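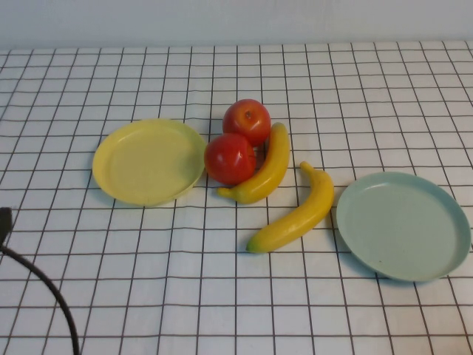

Marin Lazarević wrote:

> Went with Geston for the bathroom remodel after all. Their guy was here
> 50 minutes and had a price before he left. They say the new shower panels
> go right over the old tile, no demo, no dust, and the whole job takes
> 5 days. Lifetime warranty on the panels too. Prillura wanted to tear
> everything back to the studs and quoted 11 days. Seems like an easy
> choice to me. Anyone see a problem?

I see a few, Marin, and I'd want them settled before the deposit clears.

Going over old tile is fine if the wall behind it is sound. Did he check? Fifty minutes is long enough to measure and go through the brochure. Did he pull the valve trim, or put a moisture meter on the wall by the tub? You posted in January that the grout along the bottom row kept cracking no matter how often you redid it. I'd want to know why before I buried it behind a panel.

The 5 days I don't believe either. Ask which day they start counting. When we had Mirani in for the hall bath the "one week" began once the glass was on site, and the glass was ordered after they'd measured the finished opening. We were showering in the basement for a good while.

On the warranty, get the actual paper. Lifetime of what? Ours covered the panel itself against cracking and peeling. It did not cover caulk, labor, or anything behind the panel, and it didn't transfer if we sold. I have never had a shower panel crack. I have had caulk fail plenty.

Prillura may be padding their number, I don't know them. But if they take it to the studs you at least get to look at what's there, and you could ask them to price it in two parts, demo first and then the rebuild.

Also, what's the allowance for the valve? My quote had $116 in it for "fixtures," and that didn't get me much past the handle.

If you signed at the house, read the cancellation section tonight. Don't wait for Saturday.

Could you post the scope page with the prices blacked out? I'd like to see what they wrote under "wall prep," if they wrote anything.

Sorin Bošković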